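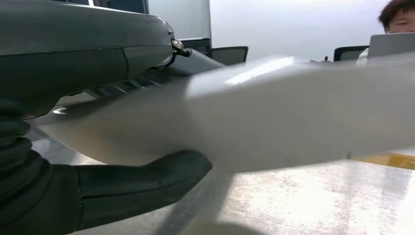

I've been selling the Kullivholm bench light for a while now, and the thing I get asked most is how bright it is. Bright! Brighter than people expect from something this skinny, and I'd like you to know that before you buy one. Smooth white stuff is the hard test for any overhead light, and on full you get that pale, washed-out band across the top while the side lower down goes a little gray. Some folks love that much light on the bench. If you work with white pieces all day, though, I'd start on the low setting and see how your eyes feel after an hour.

So, the basics. It's a bar light, 39 inches long, made to hang over a workbench, a craft table or a kitchen counter (I have one over my own counter and I chop onions under it every night). It has 2 settings, low and high, and a plain rocker switch on the right end. No remote, no app. I did sell one with an app for a few months and I spent most of those months on the phone.

It goes up with four screws, which are in the box along with a paper template. Tape the template to the ceiling or the underside of a shelf, mark your holes, peel it off. If you're going into drywall you'll want your own anchors. The ones that used to come with it were junk and I asked the supplier to quit packing them.

The cord is a bit on the short side. There, I said it. It comes out of the left end and it'll reach an outlet right behind the bench, but if your outlet is over by the door you're going to want an extension. I sell one that matches, or use whatever you've got in the drawer.

Color of the light: it's a neutral white, a hair toward warm. Paint looks like paint, thread looks like thread. I matched buttons under it last winter for a friend's coat and they still matched when we took them out on the porch, and that's about as scientific as I get around here.

Now, where to hang it. I like it a little forward of center, so it sits between you and the middle of the table. Straight overhead puts the shadow of your own head right on your work, and too far back and you'll have glare bouncing up at you off anything shiny. Have someone hold it up while you sit down in your usual chair and pretend to work. It looks silly and it saves you from filling four holes later!

Cleaning is easy. Switch it off, let it sit a few minutes, wipe the cover with a dry cloth. Please don't use glass cleaner on it, the cover goes cloudy at the ends and I can't swap it for free if that's what did it.

What's in the box: the light, the template, the screws, and a folded sheet of instructions that was clearly translated twice. I've put a better set on a card and I tuck that in myself.

If you need something smaller, the Uron is the clip-on lamp I'd point you to. It has a bendy neck and it'll grab the edge of pretty much any table. It won't light up a whole bench, but for sewing or for painting little figures I think it's the nicer choice, and it costs a good deal less.

The Kullivholm is order code 783. Put that in the notes if you're emailing, because the older, shorter bar has nearly the same name and I've mailed out the wrong one before. New stock comes in April and I'll ship in the order people wrote to me.

Comments

Aliki Athanasiadis
Got mine up over the ironing table. Low setting is plenty for me in the evening, but I'm glad I have the high one for dark fabric. You weren't kidding about the cord.

Stelios Chrysikopoulos
Can two of these be joined end to end? My bench is long and I'd hate to have a dark patch in the middle.

Reply from the shop
They don't plug into each other, sorry Stelios! You can hang two in a row and run both to a power strip. Leave a hand's width between them and you won't notice the gap.

manurung_shed
Does it buzz? My last one buzzed so bad I went back to a desk lamp.

Reply from the shop
Mine doesn't. If yours does, send it back and I'll mail you another.

Get the Statusik newsletter: new lamps, restocks and the odd sale, sent when there's something to tell you. Unsubscribe any time.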